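Call for Participants: Seat Cover and Throw Wear Study, Home Phase
Nadus Textile Testing, Household Fabrics Section
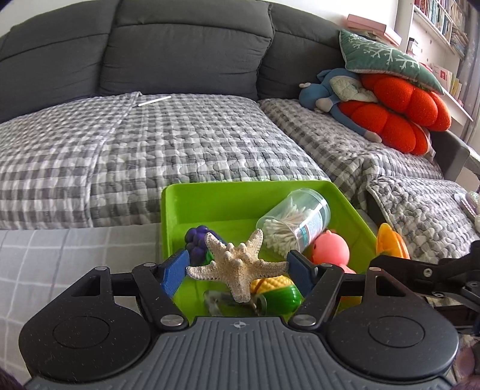 Purpose of the study

Nadus is recruiting households for the home phase of a wear study on removable seat covers, quilted throws and washable sofa pads. The study measures how these articles change in dimension, surface texture and seam strength under ordinary use and home laundering. Results will be used to revise the abrasion and laundering sequences in our internal test method, which at present relies on laboratory cycling alone.

Laboratory cycling applies a constant load in a fixed direction. Sofas in homes are used unevenly: one seat takes most of the load, the front edge is rubbed by legs and heels, and covers are pulled back into place several times a day. We need data from articles used in this way to determine how far the laboratory sequence departs from it.

The home phase runs for 16 weeks beginning in January. We have places for 100 households.

Who can take part

Applicants must meet all of the following conditions:

You are 18 or older and live at the address where the sofa is kept.
The sofa has at least two seats and is used on most days.
The seat upholstery is woven or knitted fabric. Leather and coated fabrics are excluded, as covers slide on them and wear differently.
You have a washing machine in the home or in the building. Households that use an outside laundry service cannot be included.
You expect to stay at the same address until the end of the home phase.

Pets and children are not grounds for exclusion. We ask about both on the application form, and places are allocated so that each type of household is represented. Homes with no pets and one or two adults are usually oversubscribed and may be placed on a reserve list.

Recliners, sofa beds that are opened more than once a week, and outdoor furniture are outside the scope of this study.

What participants receive for testing

Each household is sent 4 test articles: two quilted seat covers, one back throw and one armrest pad. All are supplied new, prewashed once at our laboratory, and marked on the underside with a stitched code. The code must not be removed or covered. Articles are made from cotton, polyester or a blend of the two, and the fiber content is printed on the care label.

Sizes are assigned from the measurements given on your form. Measure seat width between the inner faces of the arms and seat depth from the front edge to the base of the back cushion. Do not include the drop at the front – we add this ourselves.

What participants do

Place the articles on the sofa within two days of delivery and use the sofa as you normally would. Other blankets, cushions and toys may stay on the sofa. Do not pin, tape or sew the test articles in place.

Wash all articles together every second week, following the instruction card in the package. Use the detergent supplied. Do not add fabric softener, bleach or stain remover. If a spill has to be dealt with between washes, blot it with plain water and record it in the log.

Dry the articles by the method assigned to your household. Half of the households will tumble dry on low and the other half will line dry. The assignment cannot be changed after the first wash, and the form therefore asks whether either method is impossible for you.

Complete one log page per week. The page takes a few minutes and covers hours of use, spills, washes and any visible pilling, loose thread or seam opening. Paper and online versions are available.

Return one seat cover by prepaid mail at the midpoint of the study. It is measured and then sent back to you. During this interval the second cover is moved to the most used seat.

Return all articles at the end of the home phase, unwashed, in the bag provided. Articles are cut up for strength testing and cannot be kept.

Inspection visits

A technician will visit each household 4 times. A visit lasts less than an hour and consists of a thickness measurement at marked points, a surface rating under a portable lamp, and a check of the log. Please leave the test articles on the sofa as they are. There is no need to tidy the room or straighten the covers before the visit, and we prefer that you do not, as the position to which a cover has shifted is part of the record.

Visits are scheduled on weekdays between 9 a.m. and 7 p.m. An adult member of the household must be present.

Payment

Participants are paid a fixed fee in two installments, the first after the midpoint return and the second after the final return. The current fee schedule is sent with the information packet. Postage, detergent and log materials are supplied at no cost. Households that withdraw before the midpoint are not paid but owe nothing for materials already used, provided the articles are returned.

Damage to a test article in normal use is not deducted from the fee. Tears, burns and chewed corners are valid data – report them and send back what remains.

Data and privacy

Personal details are held separately from the test records and linked only by the stitched code. Technicians record measurements and ratings of the test articles and no other household contents. Names and addresses are deleted after the final payment has cleared. You may withdraw at any time without giving a reason.

The study is supervised by Jytte Frandsen, section lead for household fabrics. Strength testing is carried out by our partner laboratory, Eskildsen, which receives the coded articles only.

How to apply

Request an application form from the Nadus study desk, attention Senan Daly, and state "Home Phase" in the subject line. Forms can also be picked up at the Tuvness reception counter. Give your seat measurements in inches, to the nearest half inch, along with the fiber content of the upholstery if the label is still attached.

Forms are reviewed every Friday in order of receipt. Applicants who are accepted will get the information packet and a consent form, which must be signed and returned before any articles are shipped. One application per household.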